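Call for Participants: Hearing and Shift Work Study

Prindis Institute for Occupational Health
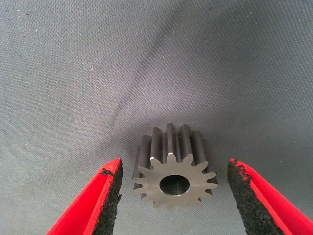

The Prindis Institute for Occupational Health invites adults employed in small machine shops and parts manufacturing to take part in a study of hearing, sleep and rotating shifts. The study will enroll 80 participants from workplaces in the Nurnetti and Purketti districts. Enrollment opens in January and remains open until all places are filled.

Who may apply

Applicants must be between 21 and 60 years of age and must have worked in their present trade for at least two years. Both day workers and those on rotating shifts are eligible. Persons who use a hearing aid, or who have had ear surgery within the past year, cannot be enrolled in this study but may ask to be placed on the contact list for later work.

What participation involves

Participants will attend three visits at the Rashidi Building, Room 559. Each visit includes a hearing test, a short interview and a blood pressure reading, and lasts up to two hours. Between visits, participants keep a sleep diary and wear a small noise meter during working hours for one week. The meter records sound levels only – it does not store speech.

Early visits begin at 7:30 a.m. and evening visits at 6:00 p.m. Participants should avoid loud music and power tools for 12 hours before each hearing test.

Compensation

Participants who complete all three visits will receive $400. Those who withdraw early will receive $50 for each visit attended. Parking is free of charge.

Privacy

Individual results are not shared with employers. Each participant will receive a written copy of his or her own hearing test and may withdraw at any time without giving a reason.

How to apply

Application forms are available at the front desk of the Rashidi Building or by mail on request. Completed forms should be addressed to Felista Gachanja, Study Coordinator. Questions about eligibility or medical matters may be directed to Dr. Koen Prins, Principal Investigator. Applicants will be notified in writing within three weeks.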